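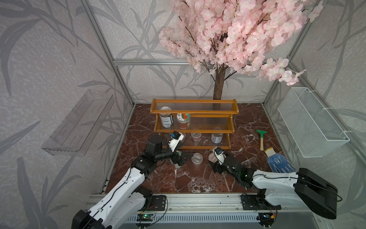
Kauko Sjöberg reckons a spice rack should never have more than two shelves, because whatever goes on the third one is lost to you for good. He told me this over the fence while I was holding a three-tier one, so I can't say it was well timed. Orvokki Kallio, on the other hand, owns two of them and thinks three shelves is barely a start. I have been going back and forth between these positions for most of the summer.

I should say I've always been a drawer person. Jars on their sides, labels up, everything rolling about whenever you pull the thing open too fast. Then the drawer runner went (I had overloaded it, I know) and for a fortnight the entire contents lived on the worktop, and I got a proper look at what I'd been keeping. Three tubs of ground cumin, all open! A bag of something green that smelled of nothing at all. Cloves from a flat I moved out of in my twenties.

So I went looking for a rack. If you haven't shopped for one lately, it is a stranger business than you'd think. There are carousels, there are magnetic strips, there are things that hang off the inside of a cupboard door and stop it from closing. What I kept coming back to was the plain old stepped kind in wood, with the see-through rails along the front. Mine is a glossy orangey brown, the colour of a conker, and the rails are clear acrylic rods, so you can read a label without lifting the jar out. I had a rack years ago with a solid wooden lip across each shelf and you couldn't see a word below the lids. I spent that whole year sniffing things.

The other reason I like rods is crumbs. A solid lip collects them, whereas here I can get a cloth under the bottom rail and along the shelf in one go. It takes me less time than boiling an egg and I do it far less often than I ought to.

Now, where to put it. Every kitchen book I own says to keep spices away from the cooker, and every kitchen I've ever cooked in has put them right beside it. Eun-ji Ji, who taught me to make a decent stew, keeps hers in the hallway. I tried the hallway for a week and burnt two lots of onions walking back and forth. Mine is now against the back wall, well along from the hob and out of the sun, and I can reach it with one hand while stirring with the other if I lean a bit.

Getting the heights right took some fiddling. Tins go up top, along with the bigger jars, and I know that sounds the wrong way round. But the top tier has nothing over it, so a tall tin can stick up as much as it likes, and the ones I use most are at eye level. The lowest shelf gets the short, squat stuff. It also gets the odds and ends, and I would advise you not to fight this. A little clear plastic cup is very handy down there for loose bay leaves or the rubber bands off the spring onions. At one point I had a small tin of paint on mine, left over from doing a windowsill, and it stayed for weeks. Keep paint in the shed, please. I've since moved it.

Then there are tubs. I'm very fond of a clear round tub with a lid. You can see how much is left, you can get a proper spoon in, and it doesn't mind being dropped. They don't sit as neatly on a narrow shelf as a jar does, so I stand them in front of the rack and think of them as the waiting room. Anything that's been in the waiting room a month without being opened goes into a curry or into the bin.

A word about the rest of the corner, as I seem to have lost control of it. My wallpaper is big grey leaves on a pale lavender grey, which I love and which makes everything in front of it look slightly like it's in a garden. That set me off. I've had potted basil, I've had dried hops hanging up (they shed, horribly), and I have wanted an artificial cherry blossom ever since I saw one in a café window. Silk blossom doesn't drop in your soup, but it does collect dust and a bit of kitchen grease. A cool hairdryer deals with the dust. For the grease I've found nothing better than a barely damp cloth and a lot of patience.

I do keep a hand trowel in the kitchen as well, for the herb pots on the step. It's supposed to hang by the back door – it almost never does. If you're the same, a wire basket next to the rack will catch the trowel, the string, the seed packets and the garlic you forgot about.

I went through everything again last weekend with a roll of labels and a pen. I write the month I opened the jar, and the oldest now says October, on some mustard seeds I'm still pretending I'll pickle something with. The cumin is down to one tub. Kauko came round for his tea, looked at the third shelf for a good while, and asked if I had any nutmeg. I did, and it was at the back of the third shelf, behind the star anise, and it took me a while to find.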